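Posted 20/12/2019

# Part-time sports reporter, swimming and track

Trendero is looking for a part-time reporter to cover swimming and track and field from January through the end of May. The job is mostly going to meets, talking to athletes and coaches after they race, and getting a readable story up the same night.

We are a small regional sports site. We cover high school, college and masters competition, along with the few local athletes who go on to national and international teams. Last year we published stories from 196 meets and games. Most were written by three staff people and a rotating group of freelancers. Adesuwa Bako, who has covered the pool and the track for us, is moving to the editing desk, and this job takes over her beat.

## What you would be doing

In a normal week you will cover one or two meets in person and write one longer piece. In the championship part of the season it goes up to three or four meets a week, then drops off again. The workload is uneven and we can't do much about that. If you need the same hours every week, this is probably the wrong job for you.

A meet story for us runs between 500 and 700 words. It is filed within two hours of the last event. It should have the results that matter, at least two people quoted, and something a reader could not get from the results sheet. We don't need every heat. We do need the name of the kid who dropped four seconds in the consolation final and what her coach said about it.

The longer weekly piece can be a profile, a preview, a question-and-answer interview or a report on something that affects the sport locally, such as pool closures, coaching changes or a new qualifying standard. You pitch it to Adesuwa at the start of the week. She will usually say yes, and she will usually ask you to talk to one more person.

You will also:

- keep a contact list of coaches, meet directors and sports information offices up to date
- check names, schools and times against the official results before filing
- record your interviews and keep the audio until the end of the season
- take a few plain photos on your phone when we don't have a photographer there
- post short updates during the bigger meets

You won't be asked to sell ads, run the main social media account or lay out pages.

## Interviews

Most of the job is interviewing tired people in noisy places. A swimmer who has just come out of a 400 IM will give you a few minutes, sometimes less, on a wet deck with the announcer going. Phone interviews with athletes at training camps tend to be at odd hours and get moved twice. You need to be able to get something useful out of a short conversation without making it unpleasant.

We would like you to come with questions written down and be willing to drop them. We would also like you to know the event well enough that you don't spend the first minute asking what the athlete just swam. Parents are often standing right there with younger athletes. Introduce yourself to them first. For anyone under 18 we need a parent, guardian or coach to agree to the interview before the recorder goes on, and we don't bend on this.

We don't send quotes for approval. We do read them back if someone asks, and we fix mistakes of fact.

## Equipment

You will need your own laptop and phone. We lend everything else: a digital recorder, a clip microphone, a stopwatch, a rain cover and a press vest. The kit is stored at the Somboon building, where we rent our office, and you sign it out with Femi Babalola. 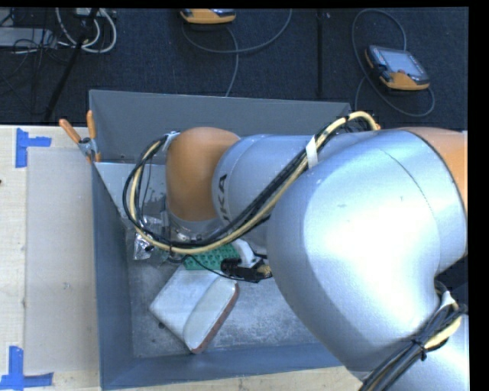
Reporters return their kit by noon on the day after a meet. The audio files should be copied off before you hand the recorder over, and the batteries should come out. Dead ones go in the box by the door and good ones go back on the charger. Femi sets out a bin at the front desk for returns, a deep, rectangular gray one like the bin on the pale wooden table in the photo, and the recorder, microphone and stopwatch all go into it together in their zip pouch. Vests go on the hooks. If something is broken, put a strip of masking tape on it and write what is wrong, because a recorder with a bad port looks just like a good one.

## What we are looking for

You should have:

- some published reporting, on any subject, including student papers
- clean copy at speed
- a working knowledge of either swimming or track, and a willingness to learn the other one
- a driver's license and regular use of a car
- evenings and weekends free for most of the season

It would help if you have competed, coached, officiated or timed at meets, if you can read a psych sheet or a heat sheet without help, or if you speak Spanish. A journalism degree is fine to have and we don't ask for one. One of our best freelancers came from timing lane six at her son's meets.

If you are a current athlete or coach in our area, please say so. It doesn't rule you out, but you could not cover your own team or its main rivals, and with some clubs that would leave too little to cover.

## Hours, pay and travel

The job averages 14 hours a week over the season. That includes time at meets, writing time and calls, but not driving. Driving is paid separately by the mile at the standard rate, and you submit it once a month with a plain list of dates and places. We pay for parking. On the rare overnight trip we book and pay for the room, and you get $50 a day for meals with no receipts needed.

Pay is hourly and depends on experience. We will give you the rate in the first phone call, before you spend any time on a trial story. If a meet runs long, you are paid for the extra time. If a meet is canceled after you have arrived, you are paid for three hours.

There are no benefits with this position. We would rather say that here than in the last interview. The person in this job may be offered fall work covering cross country and water polo, depending on the budget, and we will know more about that by May.

## Who you would work with

Adesuwa Bako edits swimming and track and will be your main contact. She is quick on the phone and slow on email. Aisling Conneely is the managing editor and handles the schedule, contracts and anything that goes wrong with a school or club. Femi Babalola looks after equipment, credentials and the photo archive. Hanyu Zhong runs our results database and can tell you in a couple of minutes whether a time is a pool record, a county record or neither. Ask Hanyu before you write the word "record."

For your first three meets you will go with somebody who has done it before. One of these will be the Skivino Invitational, which fills both pools and has two sessions a day. It is a hard meet to cover alone and a good place to meet most of the coaches at once.

## Our readers

The swimming and track newsletter goes to roughly 3,000 people. Many of them were at the meet and know more about it than we do. They write in when a relay split is wrong or a name is missing an accent. Corrections go up the same day with a note at the bottom of the story, and the reporter writes the note. Everyone here has written several.

We don't criticize high school athletes for a bad race. You can report that a favorite finished sixth, and you can ask about it politely. College and professional athletes can be covered a little harder, but the same manners apply.

## How to apply

Send one email to Aisling Conneely through the jobs form on our site with the following:

- a short letter saying which sport you know better and how you know it
- two or three pieces of published work, as links or attachments
- the name and phone number of one person who has edited you or supervised you
- any dates between January and the end of May when you know you can't work

Please don't send a video or a design portfolio. A resume is fine if you have one, one page.

We read applications as they come in and will start calling people in the first full week of January. The process is a phone call with Aisling, then a paid trial. For the trial you will go to one meet of our choosing with a borrowed kit and file a story under the normal deadline. We pay for the trial whether or not we publish it, and if we publish it, it carries your name. After that there is a short meeting at the office with Aisling and Adesuwa, and we decide that week. Everybody who does a trial gets a phone call, including the people we don't hire.

If you would rather freelance a few meets than take the whole job, write "freelance" in the subject line and tell us what part of the region you can reach easily. We are especially short of people for the Risex Relays and for indoor track in general.

Questions about the work itself can go to Adesuwa by phone at the office in the afternoons. Questions about pay or the contract should go to Aisling.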